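Futia book 2 - is the Inar twist earned?
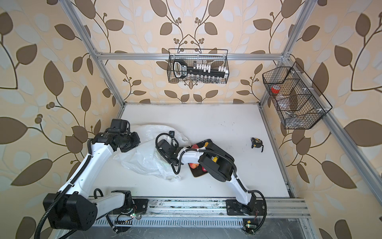
Last edited 17/03/2026

dotent_reader
Finished it last night. 1,559 pages across both books and the exiled queen was Inar the whole time?? Felt cheap. No hints at all.

yurchenko28
Disagree. Chapter 28, the river crossing. She knows the old oath. Reread it

dotent_reader
One line. Thats not a hint, thats a retcon

marshlight
Kinda with yurchenko on this - also the scar in book 1. But the siege dragged so bad I skimmed and probaly missed stuff

yurchenko28
Siege was the best part lol

dotent_reader
ok rereading 28 now. Still mad about the horse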